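Ten hours in Limham

7 April 2024

So I finally did the thing I always say I'm going to do, and got off at Limham instead of just changing there. If you've ever travelled down to the coast you'll know the station - the draughty platform, the coffee kiosk with the stubborn shutter, everyone staring at the boards. I must have passed through it dozens of times and I'd never once gone out through the front doors!

I had ten hours between trains, which sounds like a punishment but was entirely my own choice (the early one was half the price). I left my big bag at the luggage place opposite the station, kept my umbrella, and walked downhill until I found water.

The old harbour is lovely in the morning. It isn't polished at all, there are ropes and crates everywhere and you have to step round people who are trying to work, but the bakery on the corner opens early and does a cardamom bun the size of a saucer. I had two. I'm not sorry.

Salim Muli, who I'd been emailing since December after he left a very helpful comment on my ferry post, had offered to show me about for the morning. He grew up in the streets behind the fish market and walks at a terrific pace, so I saw a lot of Limham from slightly behind his left shoulder. We went up the steps to the chapel, which was locked, and along the sea wall to the lighthouse, which was open and cost next to nothing. Do go up if your knees are good. The last bit is more of a ladder than a staircase, and I had a small wobble on the way down, but you can see right across to Asurby and the hills behind it.

Lunch was at Akinola, on Salim's recommendation. It's a tiny place with steamed-up windows and a menu that changes when they run out of things. I had the fish stew with a heap of pickled cabbage and far too much bread. They don't take bookings, so go early. By the time we left the queue was out of the door and it had started to rain.

Salim had to get back to work after that, so I took the little bus out to Cimitcombe on my own. It takes 20 minutes and the stop is outside the post office. Cimitcombe is really just one long street and a beach, and in that weather I had the beach to myself, apart from one very wet spaniel. I walked to the far end and back, got sand in everything, and dried off in the tea room with a slice of ginger cake.

A few practical bits, as people always ask. Buy the day ticket for the bus from the driver, and have coins ready. The luggage place shuts earlier than you'd think, so check the time before you wander off (I ran the last stretch). And take proper shoes, the cobbles by the harbour are slippery.

Would I do it again? Yes, and I'd stay the night. Shafiq Samarakoon has already written to tell me I missed the best bit, the evening boat to Asurby, so that's next time sorted. If anyone has stayed over there and can suggest somewhere quiet, leave me a comment!

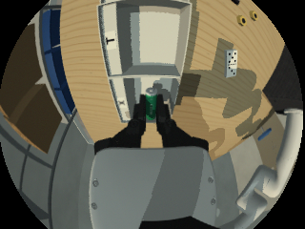
Green can, white cabinet.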